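Grindance Retreats — Support
Ticket 954: Duplicate room assignments and missing dietary notes after booking import, October retreat
Status: Resolved
Opened by: Elli Ikonen (retreat office)
Assigned to: Valtteri Räsänen
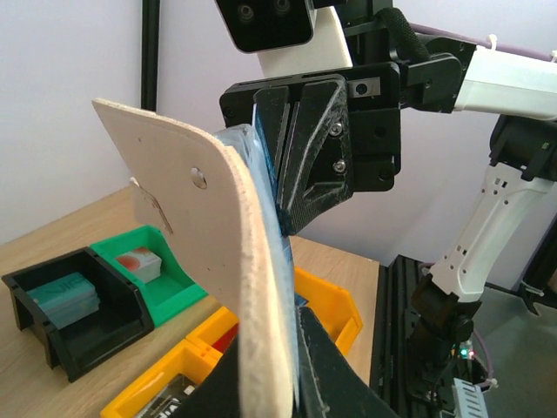 Beige folded item, possibly a pouch or wallet, with a small round snap, with plastic film along one side.

Summary
Attendee records for the October movement retreat at Sirkolon were imported from the old booking sheet into the current booking system. After the import, five attendees showed the same room as another attendee in a single-occupancy room. Dietary notes were blank for everyone who had registered through the partner form. Deposits and payment status were not affected.

Environment
Booking system: hosted, standard plan
Source file: CSV export from the old sheet, 954 rows, all seasons included
Browser: Firefox on the office desktop, also reproduced on a laptop
Venue calendar: Sirkolon, read-only link

Initial report (Elli Ikonen)
Printed the rooming list to send to the venue and found two names against Garden 3. Checked the rest and found four more doubles. None of these people asked to share. The kitchen list also has no allergies for the people who came in through the Tuominen studio, and I know there are allergies because I typed several of them in myself last spring. The venue wants both lists by Thursday. I have not changed anything in the system yet.

Reply (Valtteri Räsänen)
Please leave the records as they are and pause the confirmation emails. Settings, Messages, Scheduled, then Hold. Send me the original CSV, unopened if you still have a copy that has not been through a spreadsheet program. Opening and saving it can change the room codes.

Reply (Elli Ikonen)
Emails are on hold. Original attached. 10 had already gone out this morning before I got to it. Those people have room numbers in their email.

Diagnosis, part 1: rooms
The old sheet stored rooms as a building letter and a number, for example G3 and L3. The import template has separate columns for building and room. The mapping used for this import filled in the room number and left building empty. With building empty, the system falls back to the venue default, set to Garden. Everyone in the Lake building was therefore moved to Garden. Most Lake rooms have numbers that Garden does not use, and those records were rejected to the "unassigned" tab without a warning on the main screen. The five that matched an existing Garden room were accepted.

The single-occupancy check runs when a room is picked by hand. It does not run on import.

Diagnosis, part 2: dietary notes
The partner form calls the field "Food needs". The import looks for "Dietary". Direct registrations used the second label and came through correctly. The partner column was listed as "skipped" in the import log, row 3 of the summary. No data was lost in the source file.

Steps tried
1. Re-ran the import with building mapped and "update existing" checked. Rooms did not change. The update option ignores fields that already hold a value, including one filled by default.
2. Cleared building and room for the October group only, then re-ran the import. Rooms correct. Unassigned tab empty.
3. Added "Food needs" as an alias for "Dietary" and re-ran. First attempt failed on one record with a line break inside the note. Removed the line break in the CSV and repeated. All partner notes present.
4. Compared the rooming list against the old sheet, name by name. No differences.

Reply (Elli Ikonen)
Lists match on my side too. Hilkka Tuominen checked the notes for her own students and found one that was out of date in the old sheet as well (nuts, should be nuts and sesame). Corrected by hand. Corrected room emails sent to the people who got the early ones.

Question added by Amarachi Etim (finance)
One Lake room carries a supplement of 3,000. Did moving that guest to Garden and back create a credit?

Reply (Valtteri Räsänen)
No. Pricing is fixed at the time of booking and is not recalculated on a room change unless "reprice" is selected. I checked the ledger for that guest and there is one charge and no credit.

Resolution
Mapping saved as "Old sheet, two buildings". Use this one for the remaining seasons. The venue default for Sirkolon is now blank, so a missing building will stop the import with an error. Scheduled emails released.

Open items
— Occupancy check on import: sent to the vendor as a feature request, no date given.
— Sointu Pelkonen to rename the field on the partner form to "Dietary". The alias stays in place until then.
— The Sukov weekend uses the same partner form and has not been imported yet. Clear the line breaks in the notes column first.

Ticket closed by Valtteri Räsänen. Reopen by replying to this thread.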